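Bench book, bin picking
2 September 2025

Kodach trial licence, day 2. The box from Charbonneau (reseller, very friendly, phones a lot) had a dongle, a quick-start card and a sticker. The sticker went on without trouble.

Licence server wanted a static address, which the card doesn't mention. Jozef Van Leeuwen found it in the release notes under "minor improvements". Lost most of the morning. If you're reinstalling, do the network first, then the dongle, then the calibration, or you get to do the calibration again.

Calibration
Hand-eye routine asks for 7 poses and accepted ours on the second go. First go failed with "insufficient diversity", a phrase I've had on reviews before. Fix was more wrist tilt. Jozef thinks the cables limit us there and wants them re-dressed. Fair, but not today.

Grasp planner
The brochure says "any object, any bin". Our bin is grey metal with sloped, scuffed walls, and the planner is keen on the walls. Two proposals this afternoon were for the corner. Turned the boundary margin up from the default and it lost interest. Planning time is some 300 ms a pick with the margin on, and I'm happy enough with that.

Running soft and awkward things for now, grapes and plush. Force limit is at the lowest setting Kodach allows. Bins are still clamped down after last month's wandering - leave the clamps alone please, the offsets depend on them. 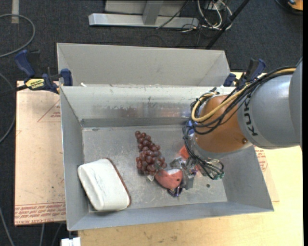
Against Prerkby
The old Prerkby planner is uglier and its manual is one long apology, but it tells you why it rejected a grasp. Kodach gives you a coloured score and a sense of being judged. I've asked Charbonneau whether there's a log level that says more. They've offered a webinar.

To do
- 120 picks per planner, same objects, same margin. Jirnow want the numbers before they'll talk about splitting a licence.
- Export the calibration file before the trial lapses. Ask if it even opens without the dongle.
- Jozef: cable dressing, then recalibrate.
- Quote excludes support. Find out what the phone calls count as.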